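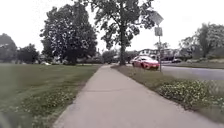 Sidewalk run, Clakudmont route, looking up the long straight toward the big tree. Overcast.

June, started a little after 9 in the morning

Picking up where I left off with the edge-following idea. The question is still whether the path model can hold the middle of the sidewalk when one side is easy and the other side isn't, and I'm fond of this stretch for that. On the left the concrete meets the mowed lawn in a nice crisp line. On the right you get thin, patchy grass and then that lumpy ground cover, and the old Trandovport labels have always been a bit vague about where one stops and the other begins (my fault, I drew a lot of them).

I trained on 2000 frames first and then on 3000, same settings otherwise. With 2000 the center line drifted toward the lawn, as if the model trusted the left edge and only guessed at the right. With 3000 it sat much closer to where I'd put it by hand, and I was so pleased that I went and made tea before checking the far end. The far end is still poor! Once the path narrows down near the trunk, the two edges come together and the width estimate starts to wobble.

Tried the Yüksel smoothing on top of that, window of 2. It calms the wobble but it also makes the line slow to react, and I don't love it for curves. Leaving it on for straights only – that's a hack, I know, and I'll write it up properly when there's something better.

I also pulled out 470 frames under flat white skies like this one and scored them separately. I'd half expected them to be worse, and they came out a touch better than the sunny set. My guess is the missing tree shadows, but I'd want a second route before saying so to anyone outside our room. The Namach set should have enough gray days in it.

Still to do: redraw the right-edge labels where the patchy grass and ground cover run alongside the concrete, and rerun the 3000 with the new ones. Old weights are in the shared folder, please don't overwrite them yet.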